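May, workshop, 4:40 pm

Helmet no. 5 for the Groltorcombe premiere parade. Visor cracked again, same corner. Giorgia says heat the Skustex longer, Aldo says heat it less, so I split the difference and got a bubble. Trimmed 5 mm off the brow and glued the lining back.

Voice box hums if the fan is on. Choose: breathe or be menacing.

Paint: Farina gray, batch 637, wet sand at 200 first. Do NOT lend Aldo the good clamps.

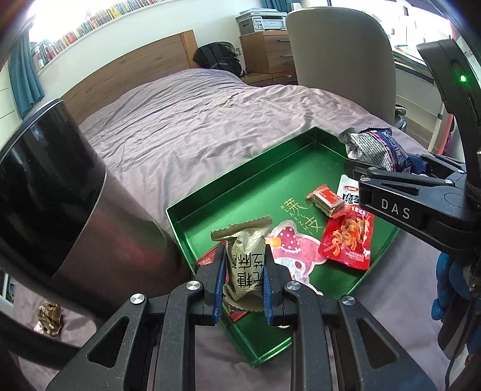

Snacks on the green tray, sugar-free one on top.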